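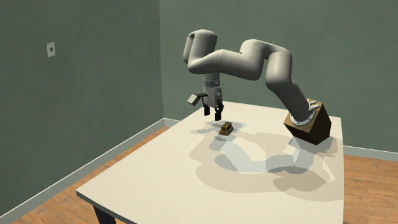

The simulated arm above the small brown block, on the white table used for the recordings.

Todholm has begun collecting simulated demonstrations for a grasping system it is building with Fladell, the two firms said on Tuesday. The first batch will hold 1000 episodes, all of them recorded in a rendered room and all built on one task: reach the block, close the fingers, lift.

The work is being run from Todholm's office in Girville. Fladell supplies the simulator and the rendering, while Todholm writes the task definitions and will train the controller, which goes by the name Qiu. No physical arm will be used until the first batch has been checked.

Each episode is stored as a set of video streams together with joint angles, finger opening and the commands sent to the arm at every step. One viewpoint takes in the whole arm and the table. Another looks out past the gripper, so that the fingers stay in view while the target moves relative to them.
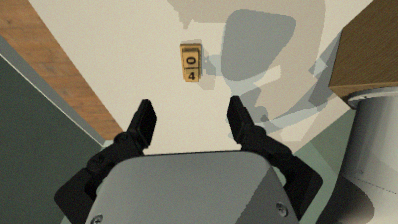 Gripper view with the fingers open and the block on its side relative to the camera.

Block heading is one of the values changed between episodes. Todholm said an earlier trial set had kept the heading nearly fixed, and a controller trained on it closed its fingers along the wrong axis when the block was turned. The new set draws the heading at random at the start of each episode. Start position and the arm's resting pose are drawn in the same way.

Lighting has been left with several overlapping sources. Fladell had offered a flat-lit version of the room, which renders faster, but Todholm turned it down on the grounds that the controller would meet strong shadows on a real bench and should be trained with them. The shadows move with the arm and are recomputed at every step.

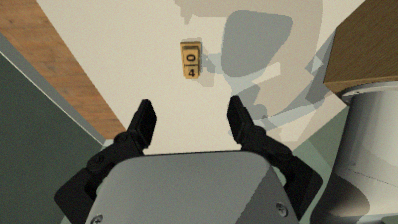

Open fingers short of the block, with the arm's shadows across the right of the table.

Episodes are produced in two ways. Most come from a scripted planner that is given the true position of the block. The remainder are driven by an operator with a hand controller, and include slow approaches, corrections and second attempts. Failed grasps are kept and labelled as failures. Episode 1962 of the trial set, in which the planner pushed the block off the table and carried on with the lift, is now used as a test of the labelling script.

A second batch of 1000 episodes is planned for November and will add further blocks to the table. Todholm has not said whether either batch will be released outside the two firms.

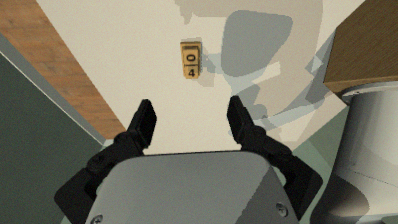 Qureshi, commenting under the notice, asked whether the scripted and hand-driven episodes would be marked separately, as mixing them had caused trouble in a similar set: the planner never hesitates, and the trained controller picked up its speed without its knowledge of where the block was. Todholm replied that the source is written into the header of every episode and can be filtered on before training.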